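Korletey robots learn to look twice before reaching for your glass

New method from the Gesthorpe lab cuts spills and missed grabs on cluttered tables, and the code is free to download

GESTHORPE, August — I've been writing the news for our robotics lab for a while now, and I don't usually get to say "go try this at home." This time I kind of do! Our manipulation team is releasing Sustberg, a training method that helps a robot arm with a simple two-finger gripper handle the stuff people really leave on their tables: drinking glasses, cables, odd little gadgets, things with wires sticking out of them. The write-up, the code and all 1,953 training recordings go up on the Korletey project page this month.

Let me back up a bit. Korletey is our long-running project on household robot arms, and it has had the same headache since I started here. Teach an arm to pick up a cup on a bare table and it does fine. Put that same cup next to a box, run a charging cord past it, let the afternoon sun hit the wood, and the arm gets weirdly confident about the wrong thing. It goes for the shine on the tabletop. It closes its fingers on air an inch in front of the glass. I've watched it do this more times than I'd like, usually with visitors in the room.

What the team did

Most arms that learn from demonstrations look at a picture, pick a motion and go. Sustberg adds a short pause in the middle. The arm moves partway toward its target, takes a second look through the small camera on its wrist, and compares that view with what it expected to see from there. If the two match, it carries on. If they don't, it backs off a little, shifts sideways and tries the comparison again.

That second look does a lot of work. A reflection slides across the table when the camera moves, and a real object stays put (or at least moves in the way a solid thing should). The same goes for clear objects, which have always been miserable for us. You can see the table right through a glass, so from one viewpoint there's hardly any edge to find. From two viewpoints a little distance apart, the rim and the base start to give themselves away.

The nice part — for me, anyway, as the person who has to explain it — is that nobody had to write rules about glasses or cords. The arm learned when to trust itself from the recordings. A person steered the arm through each one by hand, and the set includes plenty of awkward approaches and do-overs, which the team left in on purpose.

How it was tested

The team picked 26 tabletop layouts that the arm had never met during training. Each one mixed everyday things with at least one known troublemaker: something see-through, something shiny, or something thin and floppy like a cable. The arm got 100 tries with the old method and 100 with Sustberg, spread over those layouts in the same order, with the same gripper and the same lighting setup.

With the old method, the arm finished 44 of its 100 tries without touching anything it shouldn't. With Sustberg it finished 81. I asked for that second number to be checked before I typed it, and it was.

It's slower, and I want to be upfront about that. The extra look adds a couple of seconds to every reach, and on an easy table those seconds buy you nothing. The team is working on letting the arm skip the pause when it's clearly not needed.

A look from the wrist

People always ask me what the robot sees, so I pulled one view from the work. The two dark fingers at the bottom belong to the gripper, spread wide over the wood. Up at the top is a clear glass of water, right against a white object, with a thin black cable curving in behind it. Over on the right there's a round black thing with a red center and thin black rods fanning out of it, and the tip of one finger overlaps its lower edge. Then there's the glare on the tabletop, a wide whitish band of it, plus a smaller pale patch just above the gripper. Those bright patches are exactly the kind of thing that used to fool the old method.
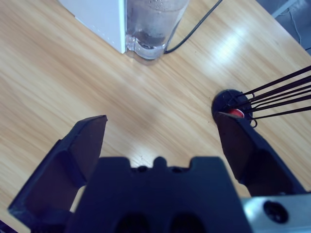 What's still hard

Plenty! Soft things are outside what Sustberg can do right now, so please don't send us your dish towels. Stacked objects are hit or miss. And if a person moves something while the arm is pausing, it sometimes treats the change as its own mistake and keeps backing away until it runs out of room. We have a very silly video of this, and I'm trying to get permission to post it.

All of the testing so far was done on a single type of arm, too. Our partners at Drerkix are getting ready to repeat the full set of layouts on their own hardware, and we'll publish what they find whether it flatters us or not.

Getting the code and the recordings

Everything is free for research and classroom use. The download includes the training code, the recordings, setup notes for the 26 layouts and a smaller starter set for people who don't have a big computer handy. If you only want to read about it, the write-up has a plain-language section up front (I bugged the team until they added it).

We're also opening the Gesthorpe lab for short demo visits this fall. Reporters, teachers and curious neighbors are all welcome. Use the contact form on the Korletey project page, put "Sustberg visit" in the subject line, and tell us how many people are coming. Morning slots at 10 a.m. fill up first, so have a backup time in mind.

About Korletey

Korletey is a research project on robot arms for homes and small workplaces, based at the Gesthorpe lab. It develops training methods for low-cost arms and shares its code and recordings with other research groups.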